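Kitchen bench, remote teleop — carrying on from November set. Goal for the Sarmiento task list: 60 clean demos on the colander before we touch anything else.

Leader arm lag better after the Bitside driver update but still a hitch when the wrist rolls. Slowed the jog down, helped a bit. Keep ketchup on the purple plate, dont move it between takes. 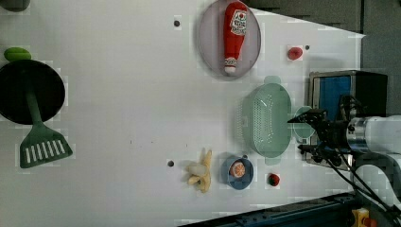
Cable loops at the gripper still bug me. Retied twice. Need a proper clip from Loteo, ask for the short ones. Also log file caps at 2000 frames so long demos get chopped — keep the approach quick or split it.

Operators: come in high, then down. Coming in sideways drags stuff. Had to bin one batch for exactly this.

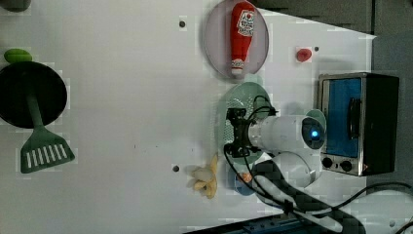 Overhead view is hard to drive from when the arm covers the plate. Use the second monitor, even if its annoying. Total episodes on disk now 779, want 1000 before teh first training run.
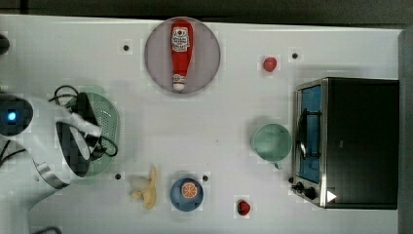
Jistdale, 2025-12-02

Banana, orange and blue bowl stay put for this block. Check the grip force setting before recording, somebody left it on high. Backup to the grey drive tonight.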